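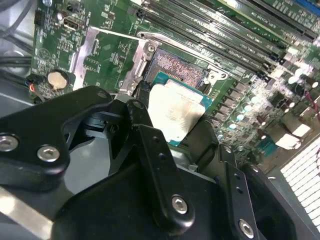

What is the Holtus Open Day?

The Holtus Open Day is a yearly public demonstration of robotic computer repair, held each May at the Kastar works in Idley.

The event began as a tour for local schools and later opened to everyone. Attendance is limited to 200 people at a time, and roughly 2,000 pass through between morning and late afternoon.

Demonstrations

The main demonstration covers work inside desktop computers. A robot arm with a black gripper handles processors at the motherboard socket, where the contact pins are very fine and bend easily. The load lever has to be open before a chip can go in or come out. The gripper holds the chip by its edges, and a small camera near the wrist gives the operator a close view – the same view is shown to visitors on a wall screen.

A second bench, called Nava, is used for memory modules and cables. Cables are the slower job, as they shift when touched and rarely sit the same way in two machines. Staff take questions at both benches.

We use cookies to improve your experience. By continuing to browse this site you accept our use of cookies. Accept | Settings

Visiting

Entry is free but tickets must be booked ahead. Children are admitted with an adult. The Nava bench closes an hour before the rest of the building, and the last tour leaves at 4 p.m.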